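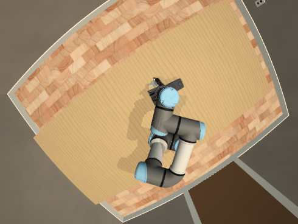 A butcher-block pattern, small pieces in salmon and peach and pale cream.

Opinion | Home & Kitchen
October
By Dewanti Teoh

Buy the wood counter. Or don't, but stop letting people scare you off it.

I have had this argument maybe 50 times now. At dinners, in line at the paint desk, once in a dentist's chair with my mouth full of cotton. Somebody is redoing a kitchen, somebody says they like wood, and then the chorus starts. It stains. It burns. You have to oil it. You'll be sorry.

Stains, yes. Burns, yes. I have a ring by the stove from a pot I put down when the phone rang, and a dark patch near the sink shaped a bit like Florida. Eleven years in that kitchen. Still my favorite thing in the house.

What bugs me is the idea that a counter should look the same on the day you sell as on the day it went in. Who decided that? We don't ask it of a pair of boots. We don't ask it of a kitchen table, where a few scratches are called character and cost extra. But six inches over, on the counter, same scratch, and it's damage.

Went to the Zillo showroom last month with my sister. Row after row of white stone. White with gray veins, white with slightly less gray veins. The salesman was nice, he really was. He told her the stone was "worry free" and then gave her a sheet with 11 things not to put on it. Lemon juice was on there. In a kitchen! She asked about wood and he sort of winced and walked us to the back, where there was one sample leaning on a wall behind the faucets.

And the oiling. People talk about oiling a counter as if it was raising a calf. It takes me 40 minutes, a few times a year, with the radio on. Rag, oil, go to bed. My neighbor spends longer then that every weekend blowing leaves off a driveway and no one tells him to rip out the driveway.

Germs, fine, let's do germs. Wash it. Soap, hot water, let it dry. Cut raw chicken on a separate board, which you should be doing on stone too. I'm not going to argue studies with anyone, I just know what my mother did.

Where I will give ground - wood right around a sink is asking for it. Mine has gone soft along one seam and I should have listened. Put something else there. Tile, steel, whatever. A mix looks good anyway. And if you truly hate upkeep, if a drip left overnight is going to ruin your morning, then get the stone and enjoy it. No hard feelings.

But don't get it for the buyer. That's the part I can't stand. People living for 20 years in a kitchen picked for some stranger who will walk through it in ten minutes and hate the cabinets. My sister did this in her last place on Sinaga Street. Sold it, drove by in the spring, there was her white counter in the dumpster out front.

She's still deciding on the new one. I've said my piece, more than once. I left a can of oil on her porch.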